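Grorinau Lodge Library and Archive
1/ The Library announces the completion of its catalogue of lodge minute books held in the Mthembu bequest. The catalogue was prepared by our archivist, Tamara Tkachuk, and is open to members and to the public from 19/04/2022.

2/ The bequest holds 53 minute books, the greater part of them from Golomero Lodge, which met above a corn merchant's shop until it moved to its own hall. Attendance, dues and the names of visiting brethren are recorded at each meeting.

3/ Of these, 14 volumes are written in a private shorthand used by successive secretaries. Ecaterina Sârbu has transcribed three. Her notes on the abbreviations may be read alongside them.
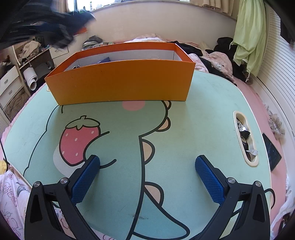 4/ Readers should be aware that the ritual is not set out in any of the books. Where a degree was worked, the secretary entered the degree, the candidate and the hour of closing.

5/ Appointments last 30 minutes and may be extended on request. Pencils only, please. Original volumes are brought to the reading table one at a time.

6/ Lodges wishing to deposit their own records should write to the Archivist before the end of January.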